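Litter pickup (indoor)

From the Skenditz Household Wiki, the free guide to everyday chores

Litter pickup, also floor pickup or the "bin round", is the clearing of loose trash from the floor of a room before any other cleaning. Usually the first step of a tidy, ahead of dusting, folding and vacuuming. Covers wrappers, paper cups, tissues, scraps. Does not cover crumbs, dust or spills, see Carpet care.

Names

"Bin round" comes from the cleaning handbook used at Plollgate, a shared office and study building, where Ustyna Horobets wrote the first version. Her handbook ran to 2 pages. Later ones are longer. Some readers use "floor first" for the same thing. The Dobre method is a variant – see below.

Basic method

Bring the bin to the litter. Set it on the floor in the open, within reach of most of the pieces, and work outward from it. Large pieces first, cups and food containers, then wrappers, then torn corners and scraps. Cups get tipped upright before lifting in case there is drink left. Check along the base of the sofa last, small stuff hides against the arm.

The liner should be folded over the rim all the way round and pulled snug. A slack liner slides in when something heavy is dropped on it. On small round bins the fold is often uneven and one side hangs lower, this is harmless.

Clothes left on furniture are not part of the round. Leave them until the floor is clear, otherwise sleeves end up on the floor with the trash and seperate piles get mixed.

Typical room

Lounge corner with sofa, round bin and floor litter:

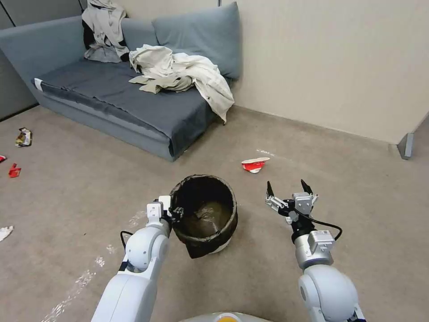
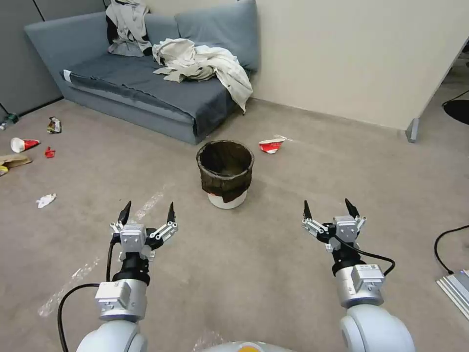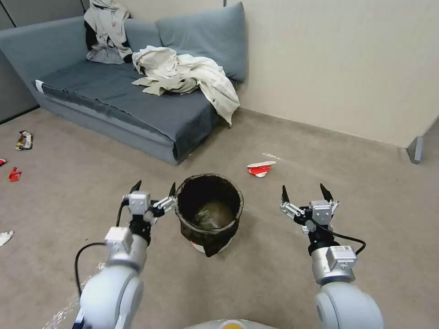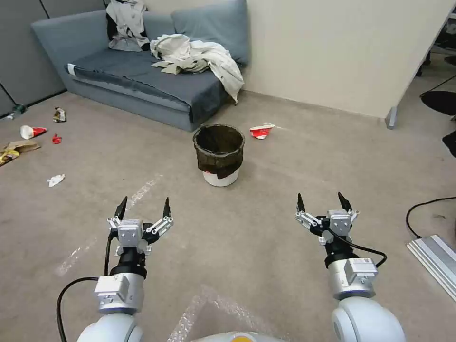

Dobre method

Ottilie Sutter's variant, set out in her booklet Prova. The room is split into strips, and each strip is finished before the next one is started. Slower in a small room. Works better in long rooms and hallways, where a single bin position means a lot of walking back. Sutter also keeps paper in a second bag, though a cup with a plastic lining usually goes in with general trash – check local rules.

Critics of the strip approach say it makes people skip the edges. The booklet answers this with a final lap along the walls, left out of the shorter printing.

Carpet

Short flat carpet is the easy case, most litter sits on top and lifts cleanly. Foil-type snack wrappers can shed crumbs when picked up, so pinch the open end shut. Tissues tear if dragged. White marks or specks left after the round should be looked at before vacuuming, and anything sticky blotted first with a damp cloth. Do not rub.

On deep pile, small red or brown scraps are easy to miss. A low lamp set on the floor helps, the pieces throw a shadow.

After the round

Lift the liner by its folded edge, press the air out, tie. Wipe the rim of the bin. Put in a fresh liner straight away and return the bin to its usual place. Then clothes, then cushions, then vacuum. Blankets are shaken out before the vaccuming, never after.

See also

Carpet care
Bin liners, sizes and folding
Sofa, clearing of
Laundry sorting

This page was last edited on 9 February 2024.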